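4.2 Simulated bedroom scenes
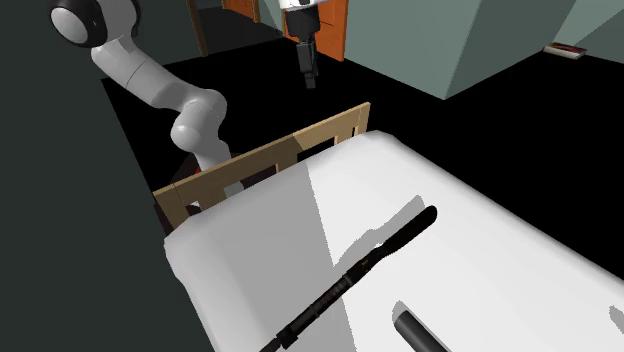
Figure 3. A bedroom scene rendered in Tulell. A white arm reaches down behind the slatted headboard, and a second gripper hangs over the floor beyond the bed. A long black object and a gray cylinder lie on the bedding.

4.2.1 Why we kept the bedrooms

When we first planned the Ladeck task set we meant to stay with tabletops, as most of our earlier work had done, and we are glad we changed our minds. Bedrooms turned out to be a generous source of trouble for a planner. A bed is wide and low, it takes up much of the floor plan, and a headboard with open slats (like the one in Figure 3) is a surprisingly awkward thing to reason about, for a collision checker sees many thin pieces of wood where a person would simply see one piece of furniture to stay clear of!

We generated 1000 bedroom layouts and threw out those in which the starting pose of either arm overlapped with the furniture, which left us with 940. Bedding is modeled as a rigid body with rounded edges. We did try a soft version in December, and it was lovely to look at, but it slowed every run so badly that we set it aside for later work.

4.2.2 Planning around the headboard

Each layout was given to the Rerkon planner and to the Escobedo baseline, with the same time limit and the same set of goal objects on the mattress. We held back 100 layouts for testing and never used them while tuning. The baseline wraps each piece of furniture in a single box, and with a slatted headboard this closes off a good deal of space that an arm could safely use. Rerkon keeps the slats and the rails as separate shapes, so it can pass a link close behind the headboard and still find its way back over the top rail.

We should say that the extra detail has its price. On 7 of the test layouts Rerkon ran out of time before it found any path at all, and in every one of these the goal was a long, thin object lying at a slant to the bed. We suspect our grasp sampler, which tries the ends of an object first and only then works toward the middle, and we come back to this in Section 5.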